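About Vuvside Early Learning

Vuvside Early Learning is a kindergarten and preschool program for children aged 2 to school entry. It was established by Glória Quintela in a former parish hall on Panov Street and is now licensed for 100 children across five rooms. The centre is governed by a parent-elected board and led by its Director, Celeste Louro.

Our program is founded on purposeful play. Children learn to sort, serve, share and put away by handling ordinary things, and the pretend kitchen has held a central place at Vuvside from the beginning. Each room sets out its own play food and tableware in the morning and returns it to the shelves before lunch.
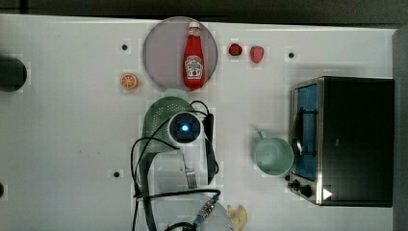

Educators choose each setting with a particular skill in mind. Younger groups begin with a plate and a few pieces of fruit. Older groups are asked to lay a table for a guest, to take an order, or to decide together what belongs in the fridge and what belongs in the pantry. Language is introduced alongside the task, and families who speak a language other than English at home are invited to contribute the names of foods and dishes.

The Esteves Resource Library supports this work. It holds 440 catalogued play sets, which educators and enrolled families may borrow for up to a fortnight. Sets are washed and checked on return, and incomplete sets are withdrawn until the missing pieces are replaced.

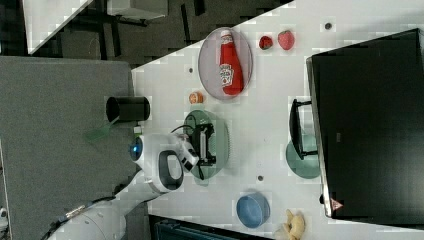

Colour and shape guide the selection of new materials. Plates and bowls are purchased in plain, distinct colours so that a child can be asked for one by name – a green plate, a blue bowl – and can find it without help. Food pieces are chosen on the same principle. A yellow banana and a red strawberry are familiar to most children by their second year, and a ketchup bottle is readily recognised from the family table.

The centre's toy and book fund receives $3000 each year from the Nilirer Foundation, and the board reports on its use at the annual general meeting in March.

Enrolment enquiries should be directed to the office between 8:30 am and 4 pm. Tours are available by appointment during term.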